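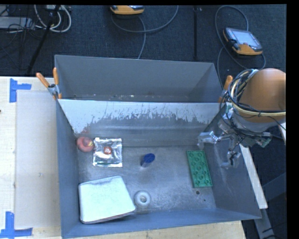
Clidard Tool and Toy Library: notice to members on sorting small items, effective Tuesday, September 16, 2025. Please read the full thread before your next return.

1/ Small items handed in without their parent kit are now placed in the grey metal bin on the wooden table. They are no longer to be left on the returns counter or in the book chute.

2/ The bin accepts any loose item that fits in the palm of an adult hand, together with flat items up to the size of a notepad. This includes caps, rolls of tape, toy fruit, building plates and sealed packets.

3/ Larger pieces, cords and anything with a blade go to the desk. Batteries are not accepted at any location.
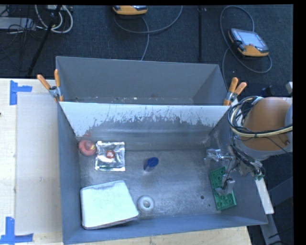

4/ Items should be laid on the floor of the bin with space between them. Stacked items are frequently overlooked at sorting, and a green building plate will hide a bottle cap very effectively.

5/ Members have asked about the marks on the pale panel at the back. The panel is scheduled for replacement in October. The bin remains in service until then.

6/ Building plates are returned to the Kerkeo construction sets. Please check the studs for stuck bricks before handing a plate in. A plate returned with bricks attached is logged as two items and delays the set for the next family.

7/ Toy fruit belongs to the Girnel play kitchen, catalogue number 603. The kitchen is currently on loan and will be available again once its pieces have been matched against the list inside the lid.

8/ Tape, pads and other craft supplies are treated as consumables. Part-used rolls are welcome and go to the Manninen craft cupboard, where members may take them at no charge.

9/ Foil packets are kept only if they are sealed and the label can be read. All others are discarded on the day they are sorted.

10/ Unclaimed items are held for 100 days. To enquire about a missing piece, quote the kit number and the date of your loan. Descriptions such as "the small blue one" cannot be searched in the catalogue.

11/ The replacement fee for a lost piece remains $2. Kits valued at more than $200 are assessed separately, and the borrower is notified in writing before any charge is applied.

12/ Printed copies of this notice are available at the desk. Replies to this account are read on weekdays during opening hours.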